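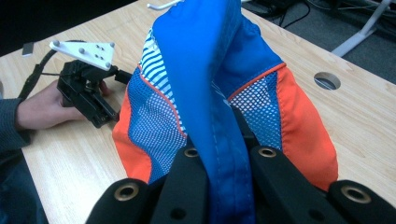 JEDTON – Vemside, the maker of sports clothing and bags for schools and local clubs, announces that its repair and reuse program will become a permanent service from March. The program, called Girier, was started as a trial in the company's workshop in Jedton. It accepts used team shirts, training jackets, shorts and soft bags from any brand and makes them ready for another season.

During the trial the workshop received 1,037 items from 10 clubs. After inspection and washing, most of them were repaired and sent back to the club that owned them. A further 230 items were too worn for sport and were taken apart, so that their zippers, cords and good fabric could be used for other repairs.

"We are very glad that the clubs have trusted us with their clothes," said Heather Urquhart, Managing Director of Vemside. "Many parents told us that they buy a new shirt only because one seam is open. A seam is a small work for our people, and the shirt can be worn again by the same child or by the younger brother or sister."

With the permanent service, clubs can send items at any time of the year. The club orders a collection sack from Vemside, fills it and returns it to the workshop. Every item receives a small numbered label at the inside of the neck or the pocket. The club is then informed which items can be repaired and what the price will be. No work is started before the club has given its agreement. The usual time for a full sack is six weeks, and in the summer break it can be longer.

The most common repairs are open side seams, broken zippers, torn mesh and loose elastic at the waist. The workshop also removes old sponsor prints where the fabric permits it. Names and numbers can be changed, but this must be requested when the sack is sent in. Shoes, shin guards and helmets are not accepted.

Brayan Henao has been appointed Head of the Girier workshop. He joined Vemside as a sample maker and led the repair team during the trial. In his new role he will be responsible for the inspection of incoming items, the training of new sewers and the stock of spare fabric.

"The difficult part is the color," said Mr. Henao. "A club has its own blue, and after three summers in the sun this blue is a different one. We keep the old pieces sorted by shade, and very often we find something which fits better than new fabric would."

The service will be offered first to clubs and schools in Jedton and Skinner. Clubs in other towns can ask to be placed on a waiting list. Private persons can bring single items to the counter of the Jedton workshop, where small repairs are accepted until 4 p.m. on working days.

Vemside will also hold an open afternoon at the workshop in March. Visitors can bring one item for a free inspection and can learn how to close a simple seam by hand. Registration is needed, as the room is small.

About Vemside
Vemside designs and sews team clothing and sports bags for schools, youth teams and amateur clubs. The company has its office and its workshop in Jedton.

Press contact
Vemside, Office of the Managing Director, Jedton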